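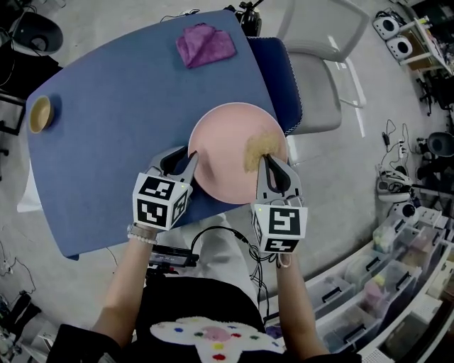
The walk to the mailbox

It was October when my knee gave out, on the second step of the back porch in Tradville, with a bag of birdseed in my arms and the radio going in the kitchen. I remember the sound more than the pain, a sort of wet click, and then I was sitting down whether I wanted to or not. The chickadees did very well out of it.

I have walked every morning of my grown life, or near enough, and I had come to think of it as something I was owed. Up Rotberg Hill before the coffee was ready, past the Seppälä place with its leaning barn, down along the creek and home with my cheeks stinging. My mother walked like that too, well into old age, in a plaid coat with a torn pocket that she would never let anyone mend (I offered, more than once!).

So the mailbox came as a blow. It is 200 feet from my front door, and for the first weeks that was my whole hike. I went out with a cane in one hand and the other hand on the fence, feeling every bit of gravel under my slippers, and then I leaned on the post and got my breath back and pretended to be very interested in the electric bill.

Yhon Sotelo, my physical therapist, is a patient young man with cold hands. He had me doing heel slides on a towel, 20 in the morning and 20 before bed, and he wanted them written down in a notebook. I am 56 and I have not had homework in a long time, and I'll admit I fibbed in that notebook at least twice. He looked at the page, and then at my knee, and gave me 10 more.

But the mailbox grew on me. When you go that slowly you start to get acquainted with things. There is a flat stone by the gate where a toad sits in the evening, and I must have stepped right over him for years. There is a smell by the hedge, something like pencil shavings, that I still haven't traced. The dog, Gundari, who used to be a quarter mile ahead of me with her tail up, took to walking at my heel and stopping whenever I did, and she would look up at the sky when I looked up at the sky.

Last week I got as far as the Seppälä barn. It leans more than it did, or else I'd never stood still in front of it long enough to notice. I rested on the wall there until my hands got cold, and then Gundari and I turned around and came home the short way, past the toad's stone.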